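Ticket 3000-81: Label printer in the Prudton office prints everything twice, then sulks
Opened by: Seren Ellis
Handled by: Tadeo Ojeda
Priority: Medium (raised to High by requester, put back to Medium by handler, left there after some discussion)
Status: Closed

Seren Ellis, 09:12
The Tavix label printer by the post shelf is printing two of every label. After the second one it feeds out a blank, flashes orange and stops until somebody opens and shuts the lid. I have 640 address labels to get out for the September mailing, so at present I'm looking at 1,280 labels, 640 blanks and a great deal of lid work.
I have turned it off and on again. Please don't ask.

Tadeo Ojeda, 09:30
Thanks Seren. I was going to ask. Could you tell me:
- which program you're printing from
- whether the number of copies is set to 1
- what roll is in it

Seren Ellis, 09:41
The address book program. Copies is set to 1. The roll is white and has labels on it.

Tadeo Ojeda, 09:44
There should be a name on the cardboard core.

Seren Ellis, 09:58
Urex. I had to take the roll out to read it and now it won't go back in.

Tadeo Ojeda, 10:05
The roll goes in with the labels coming off the top. If they come off the bottom it prints on the backing paper, very neatly, and you can't peel any of it.

Seren Ellis, 10:11
I have discovered this.

Tadeo Ojeda, 10:40
Had a look from my end. There are two printers on your computer, "Tavix" and "Tavix (Copy 1)". Both point at the same machine. The second appeared after the last update, as they do. The address book is sending each job to both, which I didn't know it could do and which I can't find a setting for.
I've removed Copy 1. Please print one label. One.

Seren Ellis, 10:52
One label came out. Then a blank. Then orange.
I'd call that half fixed.
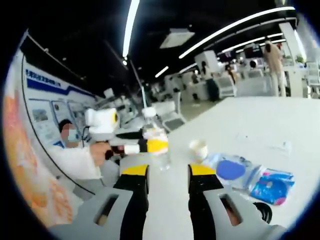 Tadeo Ojeda, 11:20
Half fixed is better than most of my morning. The blank is a separate fault. The printer finds the gap between labels with a small sensor under the roll, and if it misses the gap it keeps feeding until it loses its nerve. Usual causes are dust, a wrong label size in the settings, or a scrap of label stuck where it shouldn't be.
Please hold the feed button down until the light blinks twice, then let go. It will run out a few labels while it measures them.

Seren Ellis, 11:34
It ran out 16 labels and then went orange. Is 16 "a few"?

Tadeo Ojeda, 11:37
No. It should be three or four. Don't do it again. I'll walk over after lunch.

Tadeo Ojeda, 14:15
Site visit notes, for whoever gets this next time:
1. Label size in the settings was correct for the old rolls. The Urex ones are slightly shorter. Changed to match. Blank label still appeared.
2. Cleaned the sensor with a dry cloth. Blank label still appeared.
3. Took the roll out and looked underneath with a torch. There was a label stuck flat over the sensor, face up. It read "OJEDA, T. - DO NOT MOVE THIS PRINTER".
4. Removed the label. Printer works.

Seren Ellis, 14:22
I'd like it noted that I never moved the printer.

Tadeo Ojeda, 14:25
Noted. I printed that label in the spring and stuck it on the lid. I can only suppose it fell in. The old rolls were wide enough to cover the edge of it and the Urex ones aren't, or else the glue crept. I'm not going to look into it any further.

Seren Ellis, 15:50
All 640 done, one of each, no blanks. The last few came out a bit faint on the left side. Is that a new ticket?

Tadeo Ojeda, 15:56
It's the print head wanting a clean. There's a pen for it in the top drawer of the post shelf. Run it along the dark strip under the lid with the power off and leave it a minute before you print.

Seren Ellis, 16:04
The top drawer contains rubber bands and a spoon.

Tadeo Ojeda, 16:10
I'll bring one over tomorrow.

Closing notes (T. Ojeda)
Cause: duplicate printer entry after update; foreign object over gap sensor.
Fix: removed duplicate; removed object; label size changed to suit Urex rolls.
Follow-up: if "Copy 1" comes back after the next update, delete it and set the address book to use the plain Tavix entry. Cleaning pen to be delivered. Label asking people not to move the printer has been replaced with a note, on paper, taped to the wall.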